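Notebook, Bremdale workshop
15/12/2022

Second batch of the Partington paste, made up to the same recipe as the first but with the water cut back. The first batch skinned over before I could spread it and left lumps along the edge of the board.

Weighed out 42 g of Cellova powder into 1000 ml of water, sprinkled in slowly with the stirrer on low. Left it to swell with the lid on. It was clear by lunch, with a few fish eyes stuck to the wall of the beaker. Pushed it through the fine sieve and they went.

Brushed it onto 4 strips of the Ernow paper, long grain, and laid them on blotter with a board on top. Strip 2 cockled at one corner. I think I overworked the brush there — the others lie flat.
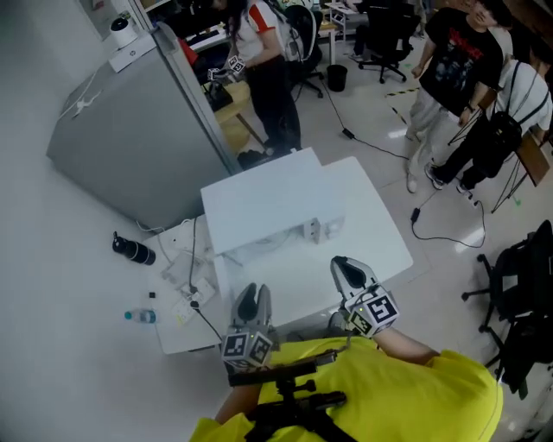

Page last changed by Urho Sjöberg, revision 5

Peel test by hand, no gauge yet. Strips 1 and 3 took fibers with them when pulled, so the bond is stronger than the paper. Strip 4 let go clean at the tail end, where the paste was thin. Discarded strip 2.

Smell is neutral. The old jar from the back shelf has gone sour and should not be used for anything. I have poured it out and washed the jar.

To do: repeat with the short grain paper, and try a thinner mix for the lining tissue. Urho wants a set of strips kept under the board until January to see if they yellow. Put them in the flat drawer, labeled in pencil. Need more blotter before then — the last pack is down to offcuts.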